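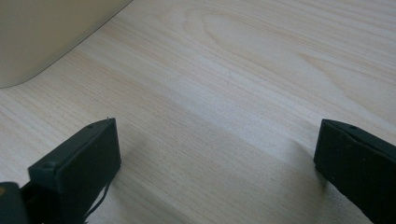

The Madmont Open Day is a public demonstration of hand-held robotic grippers at the Fleser workshop in Madmont. It is held on a Thursday in January and runs for one afternoon. Admission is free, and the programme is organised by Iner, a training group for automation technicians.

Demonstrations

The main demonstration uses two grippers, one for each hand, at a table with a wood-grain top. Seven sessions are scheduled, with a short break after the fourth. Attendance is capped at 200, and 392 people registered for the most recent edition.
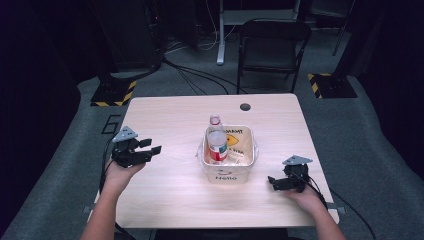 Two hand-held grippers at the demonstration table, with a bottle standing in the basket.

Visitors may try the grippers once the last session has finished. Children need an adult with them at the table.

Talks

A talk on finger design follows in the adjoining room, covering grip surfaces, jaw width and cable routing. The printed guide, known as the Sitompul notes after its first edition, has a run of 500 copies and is also held at the Madmont library.

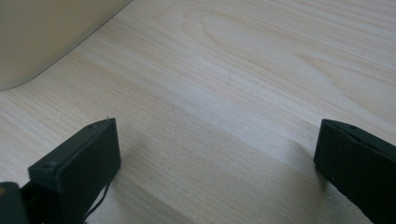 Article by the Fleser Workshop editors

Access

The workshop is on the ground floor. Parking is at the rear, off the laneway, and the doors open at noon.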